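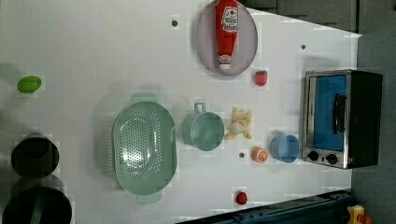 *Toy kitchen things on a white table, with the ketchup on its plate.*

I have been thinking about boredom, and how frightened of it we have all become on our children's behalf. When my two were small I believed, quite sincerely, that a good mother was one who always had the next thing ready — the paints out before the puzzle was finished, the park before anyone had asked for it. By teatime I was worn to a thread and they were cross, and I put it down to their not having had enough to do.

It was my neighbour in Mirngate, Saodah Sinaga, who put me right. She had raised 4 of them in a flat smaller than my downstairs, and she told me over the fence one August that she never played with hers before lunch. She was in the room, she said, peeling things. They could moan as much as they liked. After a while the moaning stopped and a shop opened under the table, or a hospital, and she was sometimes sold a potato she had bought herself the day before.

I tried it, badly at first, because I kept offering suggestions. It takes a good deal of nerve to sit with a cup of tea while a child lies on the carpet telling you there is nothing to do in the whole world. The longest spell I remember was 90 minutes of complaint, with breaks for biscuits, and then my daughter got up and began a café that ran until the autumn. The prices were shocking. I was charged 281 pounds for soup.
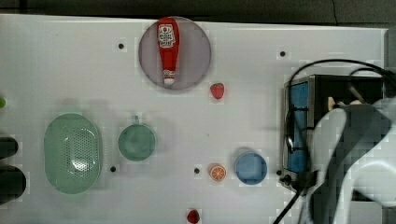
**Should a parent join in when asked?**
Join in if you would like to, take whatever part you are given, and slip away once the game is going along without you.

I do know that some families have no quiet mornings to spare, and I wouldn't dream of scolding anybody who reaches for the television at the end of a long shift. But where there is an empty hour, I would leave it empty a little longer than feels comfortable, and put the kettle on.

Inês Carvalho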